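Print this page
Email a link to this talk

SPEAKER NOTES — two grippers, one kitchen cup: picking a hand in simulation
(rough, for me, don't hand out)

Start late-ish, let people sit. Say hi, thank Thilini Sheikh for the slot. Don't do the bio.

Opening line: we had to choose a gripper and we didn't have either gripper. So we chose in sim. Talk is how that went, where I'd trust it, where I wouldn't.

Setup, fast. Two-arm robot, simulated room, small table, some dishes. Candidates: the Malo, short fingers, and the Ullanska, long tapered ones. Both parallel jaw. Same controller for both (Gistau, stock settings, we changed one thing and I'll get to it). 25 tries per hand per object. Same start pose. Same seed list, so nobody got an easy run.

Ask the room: who has picked a gripper from a data sheet? Wait for hands. Who regretted it? Wait.

Wrist cameras first. This is most of the argument. We'd been comparing hands by closing force and stroke, numbers off a page, and the first week of runs told us almost nothing. Both could hold a cup. Big deal. What split them was what the policy could see on the way in. So slow down on this part, look at the slide before talking.
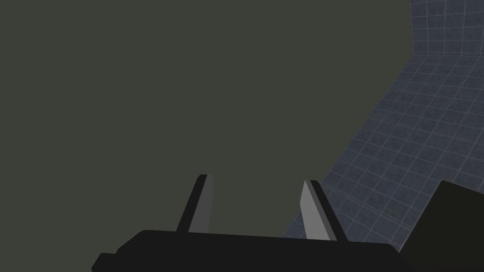

Point to make: a wrist view pointed at blank surface gives the policy nothing to work with. Most of this frame is flat olive-gray; the only grid and corner are off to the right. We were feeding it a lot of that. Every time the arm swung wide on the approach, the wrist stream went flat and the estimate drifted. Then the arm came back in with a bad idea of where it was.

Fix we tried first: higher resolution. Did nothing. More pixels of the same gray. (pause, people usually laugh)

Fix two: keep the elbow tucked for the first part of the reach, so the wrist swings less. Helped a lot. Same hand, same controller, same cup. I'd been ready to blame the fingers.

So lesson for anyone comparing hands — fix the approach path before you score anything. Otherwise you're grading the path.

Next: how much of the view your own hand eats. Every gripper blocks some of its own camera. Housing at the bottom, fingers coming up. Long fingers block more in the middle as they close. Short ones leave you more room but you have to get the whole wrist closer, and then the housing is what you bump with. We had the Malo clip the table edge 12 times before we moved the target height up. Twelve! Same edge.

Ullanska went the other way. Almost never touched the table, but just before contact the object slid behind a finger and the policy was guessing.

Do NOT get stuck on camera mount angle here. Somebody will ask. Say: we tilted it, it moved the problem, see me after. One slide and move on.
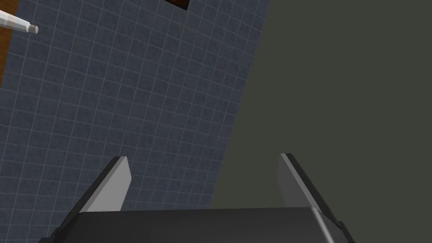
Pushpa Rathore's note on the draft, read it out: I don't buy the finger story, you changed the hand and the camera offset at the same time, so how do you know which one did it? She's got a point and I want it in the talk, not buried in questions. She also said that a longer finger puts the grasp point farther from the lens, so even with the mount left alone you've changed the geometry. Anwara Karunaratne came back with run it both ways then, hands swapped with offset held, offset swapped with hands held.

So we did. Most of the gap stayed with the hand. Some of it was offset. I'd been saying all of it was the hand, and that was wrong. Say that plainly.

Show the table. Read only the cup row. Don't read teh whole table, last time I read the whole table.

OK controllers. The one thing we changed: closing speed near contact. Stock Gistau closes at one speed all the way. On the long fingers that knocked light stuff over before the second finger arrived. We put in a slow zone for the last 2 centimeters. Both hands got it, fair's fair. Long fingers gained more from it, they had more to gain.

Rizwan Kanagaratnam wanted force limits too. Tried it for an afternoon. Sim contact is squishy in ways the real thing isn't, and I don't believe any force number we got. Left it out. If he's in the room he can argue.

Head view. We nearly skipped it. Glad we didn't. The wrist tells you about the last bit, the head tells you whether the whole reach makes any sense — where's the other arm, how close is the shoulder to the table, which side are you coming from. The cup sits at the front of the table, so the reach is short but it's low, and low reaches are where both hands had trouble.
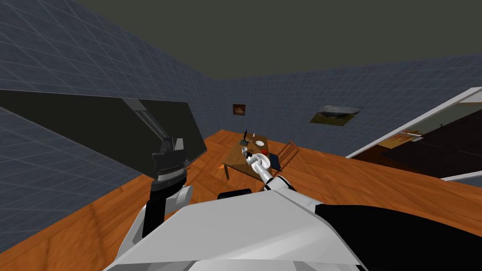

Parked arm matters. Second arm just hanging there, doing nothing, still takes up a big chunk of the head camera when it's raised. First batch, we parked it high becuase that was the default. Dropped it down and the head view got useful on that side. Nobody had listed parking pose as a setting. It's a setting now.

Also try both arms on the same task. We only scored the right arm for a long time. The left wrist camera was a bit different in calibration and the left numbers came out worse for both hands, by about the same amount, so the ranking held. Would've been a bad surprise later though.

What we picked: the Malo, short fingers, with the raised target height and the slow zone. Close call on cups. Less close on flat things, plates are miserable for both, short fingers at least get under the rim sometimes. For tall thin objects I'd still take the Ullanska and I told the Wickramasinghe people that, since their shelf is mostly bottles.

What I'd want before spending money:
— real contact, even one finger pair on a bench
— lighting that isn't flat, ours was flat the whole time and that's kind to cameras
— more clutter, the table was too polite
— somebody who didn't build the test to run it

Over 25 people asked for the config after the last version of this talk, so it's cleaned up, link on last slide. Parking pose is in there. Offset swap is in there. Tharushi Pramanik wrote the readme, send thanks to her and bugs to me.

If short on time: cut controllers, keep the offset argument, keep parking pose.
If long: play the clip of the Malo hitting the table, no sound.

Questions I expect: why not suction (plates yes, cups with handles meh, didn't test). Why not three fingers (no model we trusted). Does it transfer (ask me when the hardware is here).

Water is on the left side of the stand. Clicker eats batteries, bring spares.

2 comments
Share this
Print | Email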